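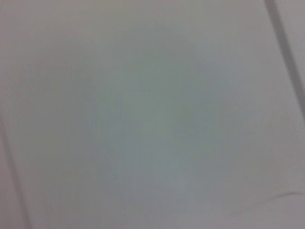
**Lavell adds wrist-camera view to its hand-guided teaching kit**

Sep 11, 2019

Lavell has released an update to its teaching kit for small robot arms that records the wrist camera alongside joint positions while an operator demonstrates a task. The earlier version logged joint positions and gripper state only, with video taken from a fixed overhead mount.

The kit supports two ways of showing a task. In the first, the operator holds the arm by a handle behind the wrist and moves it through the job with the motors in a low-resistance mode. In the second, the operator drives the arm from a smaller leader arm clamped to the same bench or set up in another room. Both methods write to the same file format, so demonstrations can be mixed in one training set.

Peletti, which packs replacement parts for commercial ovens, tested the update on its kitting line between January and the end of the trial period. Operators recorded 2,765 demonstrations across 3 tasks: picking a gasket from a tray, placing it in a carton and closing the carton flap. Of these, 1,067 were done by hand guiding and the remainder by leader arm.

Nurhan Tuncer, who ran the trial for Peletti, said hand guiding was quicker to learn but left the operator's forearm in the overhead view for much of the recording. "The wrist view doesn't have that problem to the same degree," she said. "It has a different one. When the gripper is close to a surface you get a soft grey field and a couple of edges, and the policy has to get by on that and the joint readings."

Lavell's engineers dealt with the close-range footage by keeping it. An early build dropped any segment below a sharpness threshold, which removed most of the final approach from each demonstration. The released version retains every recorded segment and stores the sharpness score as a separate column, leaving the decision to whoever trains the model.

Hendrik Verschueren of Lavell said the leader arm now reports its own torque at the same rate as the follower. Operators can also mark a failed attempt with a foot pedal without stopping the recording. Failed attempts are kept in a separate folder and are excluded from training by default.

The update does not change the calibration procedure. The wrist camera must still be recalibrated whenever its bracket is removed, and recordings made with the older software cannot be converted to include a wrist view.

Existing customers can install the update from the service menu. The camera bracket is sold separately and fits arms with the 97 mm flange.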